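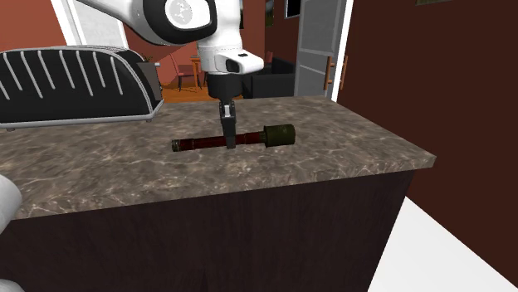

*A robot arm in a computer-made kitchen. Its gripper is at the handle of a stick grenade lying on the counter.*

## Can a robot clear the kitchen counter?

Partly. Clearing a counter sounds like one job, but a robot has to treat it as several. It must find an object, choose where to hold it, close its gripper, lift, move, and let go in the right place.

Many robots practice inside a computer program called a **simulation**. The program works out how things would slide, tip, and fall. If the robot drops a cup, the program puts the cup back and the robot tries again.

**Choosing where to hold**

A gripper usually has two fingers, and they open only so far. A thin handle fits between them. A wide head may not. In the picture, the finger crosses the handle near its middle, and the olive-green head is much wider than the handle. An object with one heavy end can also swing down when it is lifted, so the middle is not always the best place to hold it.

**A practice run**

Wenche Ljungberg tests a robot program named Skunier. In November she gave it 499 practice tries at picking up one object and setting it in a bin. It passed on the first few, then failed 10 times in a row when the object was turned to face the other way. After more training, it could handle 7 starting positions.

**What is still hard**

- Soft things, such as dish towels, change shape when they are held.
- Clear glass is difficult for cameras to see.
- Real kitchens are messy — a spoon may be under a plate, and the plate under a newspaper.

A robot that does well in a simulation must be tested again in a real room. Real floors are uneven, and real fingers wear down. For now, most homes still clear their counters by hand.

**Word to know:** *gripper* — the part of a robot arm that holds things.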